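Setting up the left-hand arm on the Plarnotix PC service cell

Applies to the two-arm bench cell at Randenholm. Last revised 2024-05-11.

This page covers re-zeroing the gripper arm after its wrist camera has been removed, replaced or knocked. Use the same steps after any change to the parts fixture. You will need the hex key set, the calibration plate and the teach pendant. The second arm is not covered and should be parked behind the case position before you start.

1. Park and lock

Send both arms to home from the pendant. Drop the speed override to 10 percent and leave it there until step 5. Confirm the indicator on the gripper is lit. If it is dark, check the tool connector at the wrist before doing anything else.

2. Seat the fixture

Wipe the table grooves and the underside of the fixture. A single chip under one corner will tilt the plate enough to spoil the pick height. Set the plate down to the left of the case position and clamp it. Tighten the clamps in two passes, working diagonally.

3. Place the case

Lay the tower on its side with the panel off. The front bezel goes toward the operator. Push the chassis against the table stops, then check that no cable rises above the chassis wall on the fixture side. The gripper crosses that wall on every pick, with 20 mm of clearance at the programmed height.
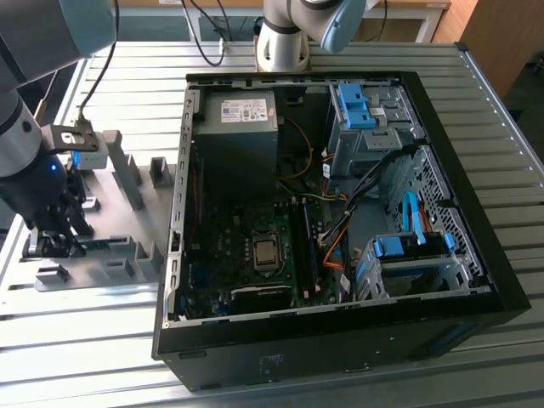 Why is the camera calibrated before the fixture is taught?
The fixture points are stored as offsets from what the camera sees. If the camera is calibrated second, every taught point shifts by the size of the correction and has to be taught again.

4. Calibrate the camera

Put the calibration plate on the flat part of the fixture. Run CAM_CAL from the Zekley menu. The arm visits a series of poses and stops over the plate. Accept the result if the reported error is under 0.10 mm. If it is higher, clean the lens, check the bracket screws and run it again. Two failures in a row usually mean a loose bracket - replace the screws, do not just retighten them.

Check the camera cable while the arm is moving. It should have slack at full wrist rotation and should never pass between the fingers.

5. Teach the fixture points

Jog the open fingers down over the tall post and close at low force. Record the point. Repeat at the short open-topped holder. The software works out the remaining sockets from these two. Raise the override to 50 percent and run the dry cycle without parts, with a hand on the stop button.

6. Save and log

Save the offsets to slot 199, the only slot the Lūse backup job copies. Enter the calibration error and the cycle count in the cell log. Inspect the finger pads every 500 cycles, and swap them as a pair.

If the arm drifts after a good calibration, repeat step 2 first. Fixture clamps account for most of the faults logged on this cell since November.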